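Can a Two-Armed Robot Clear a Table Yet?
Final project report, Deming Jiang 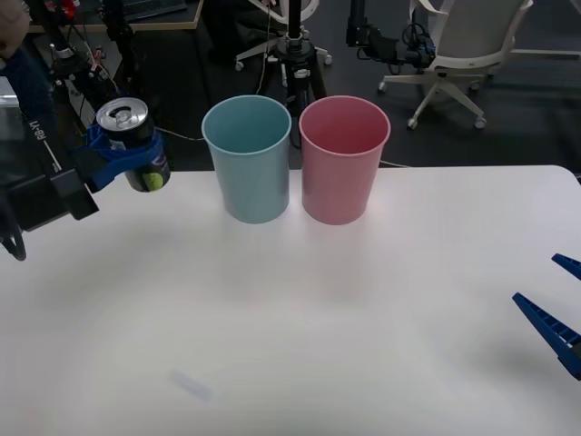 The question for this project came from my job. I worked two summers at Fovside, a lunch place where a large part of every shift is picking up after people. Cups get stacked, cans go in the recycling, trays go back. It takes no training. I wanted to know how close a robot is to doing that part of the shift, and I limited the question to cups and drink cans on a flat table.

1. Why cups and cans

A plastic cup is light and tapered, so fingers that close too low can push it up and out. Two cups of the same shape also have to be told apart if the order matters, and color is the easy way to do that. A can is stiffer, but a full one and an empty one look the same from outside. A person finds out the weight at the moment of lifting and adjusts. A robot needs either a force reading or a grip that is safe for both.

2. Method

I ran one routine: pick up a can, set it down upright beside the cups, then put one cup inside the other. Runs were done in April. A run counted as a success only if all the steps were finished and nothing fell over. If a person had to touch anything on the table, it was a failure. I did not score speed, but I wrote down the time.

3. Results

Out of 13 runs, 8 were successes. Of the failures, three were at the nesting step, where the rim of the upper cup caught on the rim of the lower one. The other two were cans tipped over when the fingers opened. Picking up was never the problem. I had expected the opposite and spent too much of my planning time on it.

The slowest successful run took longer than it takes me to clear a whole table at Fovside.

4. Discussion

For a shop floor, I would say no, not yet. My manager told me the store clears 700 tables in a busy week. At my failure rate somebody would be called over all day long, and that person could have just cleared the tables.

At home the answer is less clear. If a machine takes ten minutes to put away a few cups while the owner is out, the time may not matter. A spilled can still does.

5. Limits

All runs used plastic cups. I did not try glass, wet surfaces, or trash mixed in with the dishes. The starting layout changed very little between runs, so the success rate is probably better than it would be in a real kitchen.

23 September 2022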